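Printed Parts That Fit Together
Notes for session 3
Posted 1/25/18, bring your bracket from last time

OK, so last time we got as far as slicing a model and watching it come out more or less the shape we drew. A few of you came up afterward with two parts that were meant to slide together and wouldn't, and one pair that went together and will now be together forever. I'm going to spend the whole session on that. I'd planned to do supports too but they'll have to wait until March, after the break.

Where we left off: the slicer turns your drawing into a path, and the printer lays a bead of melted plastic along that path. The bead has a width. It gets squashed by the nozzle and bulges out a little at the sides. Then it cools and shrinks a bit. So your wall ends up close to where you drew it, and "close" is the whole topic today.

Holes come out small

This is the one everybody runs into first. You draw a hole the same size as your bolt and the bolt won't go in. There are a few things going on at once. The circle in your file is usually a bunch of short straight lines, and those lines cut inside the true curve. The plastic bead gets dragged toward the middle of the hole as the nozzle goes around. And then the whole ring shrinks as it cools. All of these push in the same direction, which is annoying, but it also means you can fix it in one go by drawing the hole bigger.

How much bigger depends on your machine, your plastic and how fast you print. I know you want a number. I used to hand one out, and then Keyvan Salehi (some of you had him for the drawing class) printed the same test piece on every machine in the building and the best value was different on each of them. So I stopped. You'll make your own number today with the test plate.

Outside sizes are friendlier. A peg usually comes out a touch fat, mostly from the bulge and from the seam, that little zipper-like ridge where each layer starts and stops. Move the seam to a corner if you have a corner. If your part is perfectly round you don't have a corner, so put the seam somewhere that doesn't touch anything, or cut a shallow groove for it to live in. I love the groove trick! It costs nothing and I keep forgetting to do it.
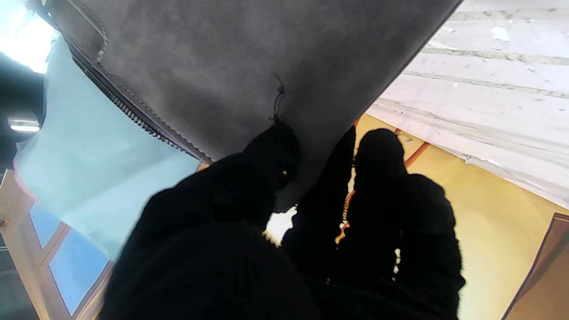
Should I just sand the part until it fits?

For a one-off, go ahead, I do it all the time. The trouble starts when you need a second copy, or when you crack the first one and have to redo an evening of sanding. Sanding also rounds off the ends more than the middle, so you get a peg that feels snug going in and then wobbles. Fix the drawing if you think you'll ever print it again. For holes, a drill bit turned by hand cleans things up much better than sandpaper does, and you keep the hole round.

The three kinds of fit

I'm using plain names here. The engineering books have a whole table with letters and you're welcome to go look it up, but these will get us through the course.

Loose fit. The part drops in and falls out if you turn it over. You want this for lids, for anything that spins, and for anything you'll be taking apart with cold hands.

Snug fit. It goes in with a push and stays there, and you can pull it out again. Battery covers, plugs, the two halves of a small case.

Press fit. You need a vise or a mallet, and it's not coming out. Bearings in a housing, mostly. Go easy with this in printed plastic. The wall around the hole is under stress from then on, and PLA in particular creeps, meaning it slowly gives way while you're not looking. I had a bearing seat in PLA that was tight in the fall and by spring I could pull the bearing with two fingers.

The test plate

Download the plate from the course folder. It's a flat block with a row of holes and one loose peg. Each hole is slightly bigger than its neighbor, and the step is marked next to it. Print it with exactly the settings you use for real parts. If you print it slower to make it pretty, you've measured a printer you don't own.

My settings for the plate on the Halten machines, in case you want a starting point: standard layer height, PLA, nozzle at 200, fan on full after the first layer, 3 walls. The Terkora runs a little differently and I leave it on the profile Ewan Kingi set up. Please don't save over his profile. If you want to fiddle, make a copy with your own name on it and fiddle with that.

Let the plate cool all the way before you try the peg. Then push the peg into each hole, write down which one is loose, which is snug, and which one you'd need a mallet for. Tape the sheet inside the cover of your notebook. You'll use it for the rest of the course. 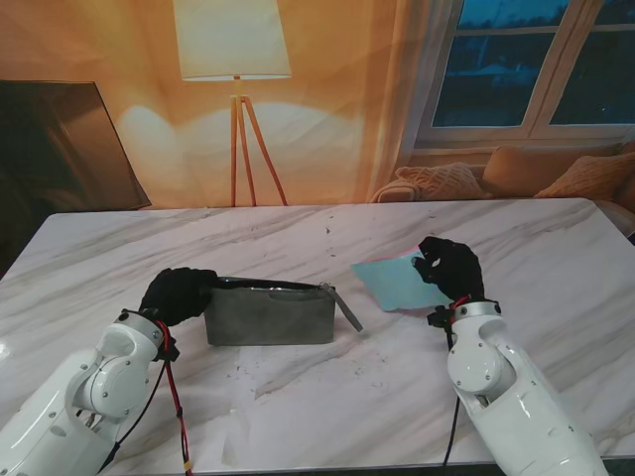 First layer trouble

Most of the "my clearance is wrong" problems people bring me turn out to be elephant foot. The first layer gets squashed hard into the bed so it'll stick, and it spreads outward. You end up with a thin lip all the way around the bottom of the part. The part measures fine if you put the calipers in the middle and it still won't go into its slot.

A few ways to deal with it:

Put a small chamfer on every bottom edge that has to fit into something. I'd do this one first, it lives in the drawing and works on anybody's printer.

Raise the nozzle a hair for the first layer. Works well until the part pops off the bed, so don't get greedy.

Use the setting in the slicer. It goes by different names, look for something like "initial layer horizontal expansion" and give it a negative value.

Or cut the lip off with a deburring tool. There's one in the top drawer, it's the thing with the little hooked blade that swivels. Cut away from yourself, please.

Which way up?

We talked about strength and layers last time, so only the short version. A part is weak between layers. A clip that bends across the layers will snap, and a clip that bends along them will flex for ages. So print clips lying down.

Fit cares about direction too. A hole that points straight up prints as a stack of neat circles. A hole that points sideways has a roof, and the roof sags. It'll be close to the right size side to side and too small top to bottom. You can draw it as a teardrop, with the point at the top, and then there's no flat roof to sag. It looks odd in the drawing and nobody notices in the finished part.
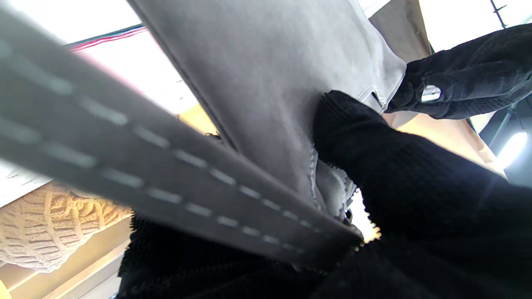 If the sideways hole is for a screw that just passes through, the teardrop is plenty. If it's for a shaft that has to turn, I'd split the part in two and print each half with the channel facing up, then bolt them together. More work, yes, but you can also get the shaft back out when you've put it in backward. I say "when."

Split parts need something to line them up. I use two short pegs, snug on one side and a bit loose on the other. Don't put the pegs in a symmetrical pattern! Offset one of them so that the halves only go together the right way around.

Screws, inserts and nuts

You can drive a screw straight into a printed hole, and for a cover that comes off once a year that's fine. Draw the hole smaller than the thread, start the screw slowly, and add an extra wall or two around it. More walls do much more for you than more infill. I see a lot of parts printed nearly solid with one sad wall, and the screw strips right out.

For anything that comes apart often, use a brass heat-set insert or trap a nut. The inserts we have are from Chauvin and the box has the hole size printed on the lid. Go by the lid and then adjust with your test plate result. Set the iron just hot enough that the insert sinks under its own weight plus a light touch. Stop a bit before it's flush and finish by pressing with something flat and cold.

Nut traps are cheaper. Draw a hex pocket using your snug number, measured across the flats. Remember that nuts vary. The last bag we got had 143 nuts left in it when I went through and checked, and I set a small pile aside that were noticeably fatter than the rest. Measure the nut you're going to use.
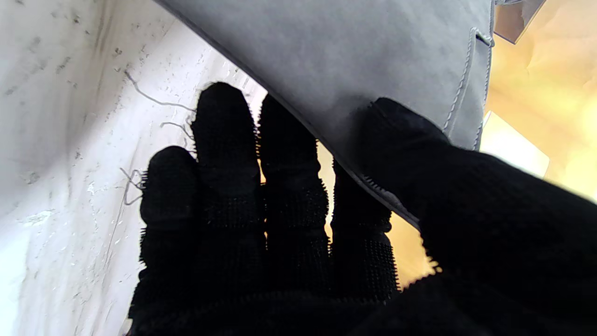
Different plastics

Your number is for one plastic. PETG strings and blobs more than PLA, so the inside of holes gets rougher, and I go a little looser. ABS shrinks a good deal more and also curls at the corners, so a long part may fit at one end only. TPU is rubbery and forgives almost anything, but a rubbery peg in a tight hole grabs like you wouldn't believe. Try a dab of dish soap.

Color matters more than you'd think, too. The black Darkport spool and the white one from the same order gave me different fits on the same afternoon. I have no good explanation and I've stopped looking for one. If you switch spools halfway through a project, run the plate again. It's a short print.

For next time

Finish your test plate and write up the sheet.

Redraw your bracket using your own numbers, with a chamfer on the bottom edges. Print it once. If it doesn't fit, bring it anyway, along with the part it was supposed to fit, and we'll measure them together.

Read the handout on calipers. Two pages, lots of drawings. Close the jaws and check for zero before you measure anything, and wipe them first.

Please write your name on your prints with a marker. There's a growing box of brackets by the door and they all look like mine.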